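Last updated: February

# Kikby Sock Set

Kikby is a set of demonstrations of two robot arms dealing with socks. It was gathered at the Benach workshop over one winter by people who had, until then, thought of themselves as being good at socks.

## What's in it

More than 2,000 episodes, each one a single go at a single job. The jobs are:

- pair: bring two matching socks together and lay one on the other
- straighten: take a crumpled sock and make it flat
- fold: fold a pair once, heel to toe, and let go
- clear: move a pair to one side of the table

Every episode comes with the head view, the joint positions of both arms, the gripper openings and a one-line instruction in plain English. Episodes run at 30 frames a second. The instruction was typed before the attempt, so it tells you what the operator meant to do. What the operator did is in the outcome field.

## How it was gathered

All episodes were driven by hand by one of 6 operators, using the Trovik control rig. New operators did a practice block first, and those blocks are not included. Satish Vishwakarma has watched them all and would like it known that they are not included.

Operators were told to leave the back of the table as they found it and to change it between blocks. Other clothing was allowed on the table as long as it wasn't the thing being handled. We wanted a model that could find a sock in an ordinary mess, and an ordinary mess was something we could supply in bulk.

## Outcomes

Each episode is marked `done`, `partly` or `no`. Marks were given by someone other than the operator, after an early trial in which operators marked their own work and we had a remarkably good week.

Please don't throw away the `no` episodes without looking at them. Many contain a decent grasp followed by a poor decision, and the grasp is still worth having.

## A view from the head 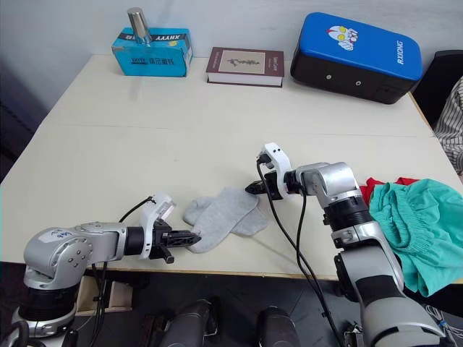
Grey ankle socks, left gripper at the near sock, right gripper still on its way. Shorts or similar at right, not part of the job.

## Known problems

- Too many grey socks. Dariusz Bednarek bought them in one go and we used what there was.
- Operators favour the left arm for the first touch. Mirror the data if this matters to you, but remember to swap the arm labels as well. We forgot, and lost an afternoon.
- The first 1,000 episodes use "tidy" in the instruction to mean either `fold` or `straighten`. Go by the job field.
- Cables pass through the view and sometimes hide the fingertips.
- No wool. It caught in the fingers.

## Use

Free for research and teaching. If you train on Kikby, test on socks that aren't in it. The Ostrowski split holds back a whole batch of socks for this purpose and is the one we'd like to see in papers. Scores on the random split are higher, and you may quote them to your friends.

Contact: the Kikby maintainers, Benach workshop | © Kikby contributors | Back to top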